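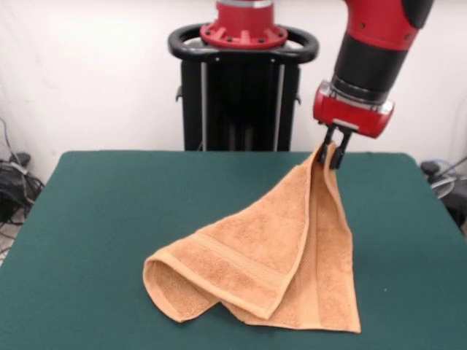

Last modified: October 30, 2021

4.2 Handling the towels

Figure 3. An orange-tan terry towel lifted by one corner over the green cloth. The flatter woven band runs diagonally across the hanging part.

We had expected, when we began the Wistero study, that towels would be the easy part of the laundry basket, and we were glad to be proved wrong, as terry has turned into the fabric we most enjoy writing about. Held by a single corner, a bath towel falls into a lopsided tent (Figure 3), with the lower part spread on the table and one long fold running down from the grip. The doubled layer along that fold is the thing to watch. If it is set down as it hangs, it tends to stay doubled, and whoever folds next has to go looking for the second corner underneath.

The decorative band deserves a kind word too. It is flatter than the looped cloth on either side, and our folders at Tinthorpe used it again and again as a guide, lining it up with the table edge before making the first fold (a habit several of them said they had picked up at home, long before they met us!). The stitched hems helped in much the same way, though they are easier to lose among the loops.

All 17 towels in this part of the study were washed once before use and kept on an open shelf overnight. We left the table cloth in place between trials, smoothing it by hand whenever it had crept. Hand towels followed the same routine and are taken up in Section 4.3.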